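Researching old land claims in the Clunitz valley - anyone else hooked?

Last updated: 31/05/2026

hedgerow_kim
I've just spent a whole weekend with the tithe maps for Clunitz and I'm in love! My gran's family farmed 84 acres on the east side until the reservoir company bought everyone out, and I've found her grandfather's name against three separate plots. Has anybody got further than the maps? I want to know what they were paid.

oldquarryman
Try the Bevex boxes at the county record office. There are 17 of them, badly sorted but full of letters from tenants. Tenants got next to nothing, owners did all right.

hedgerow_kim
Oh brilliant, thank you! I'm going in April if I can get a reader's ticket sorted - no idea the letters had survived.

Leonardo Benedetti
I'd argue with "next to nothing". My lot were tenants at Grulik farm and they got 800 pounds between two households, which was decent money then. What they didn't get was anywhere to go. The church and the school went under the water as well.

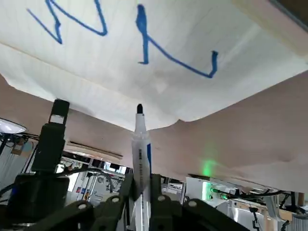
Blue marker on white paper.

oldquarryman
Grulik had a long lease though, Leonardo. Most were on yearly terms and could be turned out with a bit of notice. Read box 15 and then tell me it was decent.

Leonardo Benedetti
Fair point about the leases, I'll have a look. Still think the company gets blamed for what the landlords did.

xue_fan
Is this the same company that later became Xue Water? If so their annual reports list the purchases plot by plot, and they're a joy to read (yes, really!). The index is at the back of each volume.

hedgerow_kim
Same one, I think! I'll check the plot numbers against my map and post what I find.

Comments

Marsh Lane: My mum remembered the chapel wall showing in dry summers. Would love to see any photos.

tup_and_ewe: Leonardo, were your people at the top farm or the lower one? Mine were next door to the lower.

PJ: Take a pencil, they won't let you use a pen in there.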